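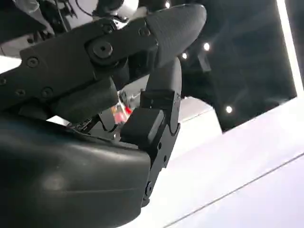
*Black robotic hand from below, with a bright ceiling behind it*

## Team fouls and timeouts in overtime, adult rec league

Posted in Basketball > Rules and Officiating

**pressbreak_pete**

I keep the scorebook for the Wumberg adult rec league, and last Thursday we had our first overtime game of the season. Then we had a second overtime, and that is where things fell apart.

Our league sheet is one page. It says overtime is 3 minutes, stopped clock, and that is all it says about overtime. It does not mention fouls or timeouts. At the end of regulation the home team (Zamell) had 6 team fouls in the second half and the visitors had fewer. We play halves, and the bonus starts on the seventh foul.

When overtime started I left the fouls on the board. The person running the clock cleared them. We didn't catch it until Zamell fouled a player on the floor and the visiting coach wanted free throws. The refs talked it over and decided the fouls should have carried over, so he went to the line and made one. Zamell's bench was not happy, because the scoreboard was showing zero fouls and they said they had played defense based on that.

In the second overtime we had the same argument about timeouts. The visitors had used all of theirs in regulation and thought they got a new one for each overtime. I had nothing in writing, so the refs gave one to each team to keep things moving.

My questions are:

- Do team fouls carry into overtime, and do they carry into a second one?
- Does a player who had four personals at the end of regulation still have four?
- Does each team get a new timeout, and do leftover ones still count?
- Is overtime started with a jump ball or with the arrow?

We say on the sheet that "high school rules apply unless noted." I would like to add a few lines before the next round of games in November.

---

**thirdtablechair**

The refs got the fouls right. Under the school rules most rec leagues copy, overtime is treated as more of the last period. It isn't a new half. So with your setup:

**Team fouls.** They carry over from the second half into overtime and from the first overtime into the second. If Zamell finished regulation with 6, their next one puts the other team in the bonus. You were right to leave the board alone.

**Personal fouls.** These never reset. A player with four still has four, and the fifth one puts him out no matter how many overtimes you play.

**Timeouts.** Each team gets one more for each overtime period, and anything left over from before is kept. The visitors were right about this. If they had used all their regulation timeouts, they should have had one in the first overtime and another in the second. An unused one from the first overtime carries to the second. The second-overtime ruling came out fine, but check whether your book shows the extra one for the first.

**Starting play.** Jump ball at center for every overtime. The arrow gets set again off the tip, so whatever it was showing at the end of regulation doesn't matter.

**Baskets.** Teams keep shooting at the same basket they had in the second half. We had a crew switch ends once and had to stop and switch back.

One caution. Some leagues have moved to counting team fouls by quarter, and the bonus number is different there. You play halves, so write your own number on the sheet. "High school rules" can mean different things depending on which year's book your refs learned from.

For the wrong scoreboard, the book is the official record. If the board and the book don't match, you fix the board. A team doesn't get a do-over because they read the wrong number. The scorer should blow the horn at the next dead ball as soon as the mistake is noticed.

---

**ivham_hoops**

We reset everything in overtime at Ivham and no one complains. Fresh fouls, one timeout. Much easier. Just pick something and tell the captains.

---

**baseline_lefty**

Resetting is fine if it is written down, but it does change the end of a close game. A team with no fouls on the board can foul on purpose several times without giving up a free throw, and in a short overtime that eats the clock. Our spring tournament at the Murakami gym tried it for a season and went back to carrying them over.

Our sheet says this, and you can copy it:

> Overtime is 3 minutes, stopped clock. Overtime is an extension of the second half. Team and personal fouls carry over. Each team receives one added timeout per overtime. Unused timeouts carry over. Each overtime begins with a jump ball.

I'd also have the scorer and the timer compare fouls and timeouts during the 60 seconds before the tip. If your clock clears fouls by itself when you change the period, as ours does, you have to key them back in. Write the totals down before you touch it.

---

**pressbreak_pete**

Thanks. I looked at the console again and it does clear the fouls when you advance the period, so it wasn't the timer's fault. I'm sending the paragraph above to the team captains with the bonus number added. The book shows no timeout for the visitors in the first overtime, and they never asked for one.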